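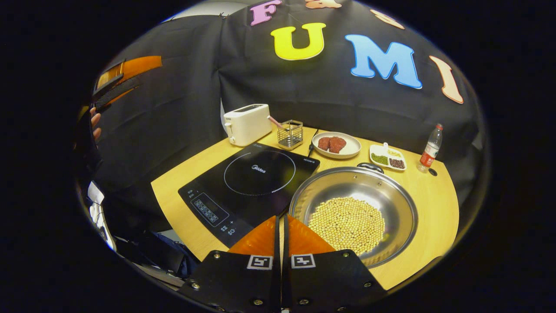
Station layout for a single-burner practical is decided before any food is handled. The work is divided into a heating zone, a holding zone for measured ingredients, and a clear zone at the front edge of the table. Dry ingredients are held in small portions, each kept apart from the next. A divided dish does this with the least table area: the white one at this station carries green mung beans, yellow grains and dark reddish-brown beans in a single footprint, with the raw red meat on a separate round plate beside it. Raw meat and dry goods do not share a plate at any point, including the walk from the prep counter.

FOOD PREPARATION I
Handout 5: Single-burner station, setup and sequence
Instructor: Graça Mendes
Clatby teaching kitchen
4 December 2024

1. Heating zone

An induction cooktop heats the pan base through a magnetic field. The glass is warmed by the pan and stays hot after the power is cut. Cookware must have a magnetic base. Test with a magnet before the session; aluminum and copper pans without a steel layer will not register.

Place the pan centrally over the marked circle. A pan set well off center heats unevenly, and some units will shut off. Keep the touch panel dry. Water or oil on the panel can be read as a finger press.

The cord runs behind the cooktop and along the back of the table. It does not cross the front edge. Other heating appliances, such as a toaster, stay at the back and are not run while the cooktop is on high - the Clatby tables share a circuit in pairs.

2. Holding zone

Raw meat: one plate with a raised rim, pieces in a single layer where the plate allows. The rim keeps juices off the table. The plate goes to the wash sink as soon as it is empty and is not used for serving.

Legumes and grains: divided dish or separate cups. Pick over for stones and broken pieces before portioning. Rinse immediately before cooking, not the night before.

Utensils: upright in the mesh holder, handles up. Tongs used on raw meat do not go back in the holder.

Drinking water is kept capped and well away from the cooktop. It is not cooking water. Cooking water is drawn at the sink and measured in the jug.

3. Sequence

Mung beans do not need soaking. Larger dark beans do, and should come to the station soaked and drained if they are to be cooked in the same session. Kidney beans must be boiled hard for at least 10 minutes before simmering; low heat alone does not destroy the toxin they contain.

a. Wash hands, wipe down table, dry the glass.
b. Place dry goods, then meat. Meat leaves the refrigerator last.
c. Start legumes and grains, each according to the time on the recipe card.
d. Sear meat in the second pan while the legumes stand off the heat, covered.
e. Cool the glass before wiping. Return the cord to its clip.

For the boil, use the Votus pot with the glass lid. The older Rukik pot is too shallow for beans and foams over.

4. Terms

Boiling point: 212 F at sea level, lower at altitude. Simmer: small bubbles rising steadily, below a full boil. Carryover: the rise in internal temperature after meat is taken off the heat.

5. For the lab report

Record the start and end time of each stage, power setting, and mass of each legume before and after cooking. Calculate percent water uptake from the drained mass. Reports run to 2 pages, tables included. Magalhães, chapter 5, covers water uptake and has the formula; use the drained mass, not the mass with cooking liquid.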